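Accueil > Formations > Projets étudiants > Rapports > Robotique et apprentissage

Présentation | Rapports | Encadrement | Archives | Contact

Constitution d'un corpus de démonstrations pour une tâche de saisie et de dépose d'aliments

Rapport de projet, deuxième année de master, parcours Systèmes autonomes
Projet Drarine

1. Contexte et objet du projet

Le projet Drarine porte sur l'apprentissage par imitation de gestes simples de manipulation. Il a été proposé par l'entreprise Trivel, qui étudie l'automatisation du dressage en restauration collective, et réalisé dans les locaux de la plateforme Ghanem. Le présent rapport couvre la première phase, consacrée à la collecte des exemples. L'entraînement du modèle fera l'objet d'un rapport distinct.

La tâche retenue consiste à saisir un morceau de pain posé sur une table et à le déposer dans une assiette. Les aliments de ce type présentent des formes irrégulières et une surface inégale, et leur tenue dans une pince dépend beaucoup du point de contact choisi. Un objet rigide aurait facilité la collecte, mais il n'aurait pas répondu à la demande de l'entreprise.

2. Objectifs fixés

Le cahier des charges prévoyait la livraison de 900 démonstrations validées, accompagnées de leurs annotations. Une démonstration est réputée valide lorsque le morceau de pain repose entièrement dans l'assiette à la fin de l'enregistrement, que la pince est ouverte et dégagée, et qu'aucune interruption du flux d'images n'a été relevée.

Il était également demandé de documenter les échecs. Les essais non valides ont donc été conservés dans un répertoire séparé, avec mention du motif : glissement, dépose hors de l'assiette, écrasement, perte d'images.

3. Organisation de la collecte

Les démonstrations ont été produites par téléopération. L'opérateur commande le bras à distance et l'ensemble des positions articulaires est enregistré en même temps que les images. L'acquisition et l'indexation des épisodes ont été assurées par le logiciel Kudix, développé au sein de la plateforme.

Le travail a été réparti en séries de 50 démonstrations. À la fin de chaque série, les opérateurs échangeaient leurs rôles : l'un conduisait le bras, l'autre replaçait les objets et tenait le journal de séance. Cette alternance avait été recommandée lors de la réunion de cadrage d'octobre, afin que le corpus ne reflète pas les habitudes d'une seule personne.

La position de l'assiette et celle du pain étaient tirées au sort avant chaque essai, à partir d'une grille établie par le programme d'acquisition. L'orientation du pain était laissée à l'appréciation de la personne chargée du replacement, avec pour seule consigne de la varier.

4. Difficultés rencontrées

La principale difficulté a concerné la dégradation du pain. Après plusieurs saisies, la croûte se fragilise et des miettes se déposent sur la table, ce qui modifie l'apparence du plan de travail d'un essai à l'autre. Un nettoyage systématique a été instauré entre les séries, et les morceaux ont été remplacés plus souvent que prévu.

Une seconde difficulté tient à la phase d'approche. Les premiers enregistrements comportaient des hésitations prolongées au-dessus de l'objet, l'opérateur corrigeant plusieurs fois l'alignement des doigts. Ces séquences ont été jugées peu utiles à l'apprentissage. Il a été convenu d'aborder l'objet pince ouverte, puis de recentrer les doigts avant la descente finale.
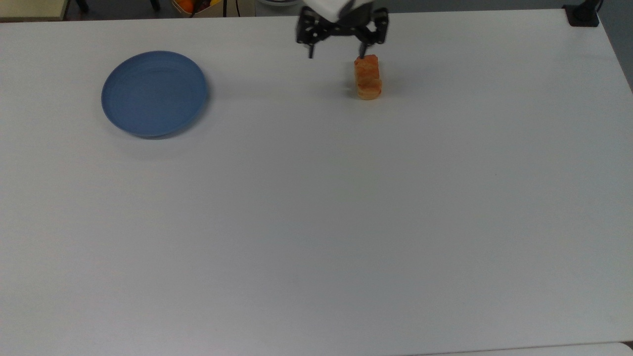

5. Résultats de la phase de collecte

L'objectif de 900 démonstrations validées a été atteint. Le taux de réussite des essais, calculé sur les dernières séries, s'établit à 88 %. Les échecs restants relèvent en majorité du glissement lors du transport vers l'assiette, notamment lorsque le pain est saisi par son extrémité supérieure.

Les annotations distinguent l'approche, la saisie, le transport et la dépose. Une relecture croisée a conduit à préciser la limite entre l'approche et la saisie, fixée au premier contact d'un doigt avec l'aliment.

6. Suites à donner

Le corpus a été remis à l'entreprise Trivel, avec le journal de séance et le guide d'annotation. Il est proposé d'étendre la collecte à 2 autres catégories d'aliments, dont une de consistance plus molle, et de faire varier l'éclairage, resté constant durant toute cette phase. Le format d'export de Kudix devra au préalable être complété par un champ indiquant l'état de l'aliment au début de chaque essai.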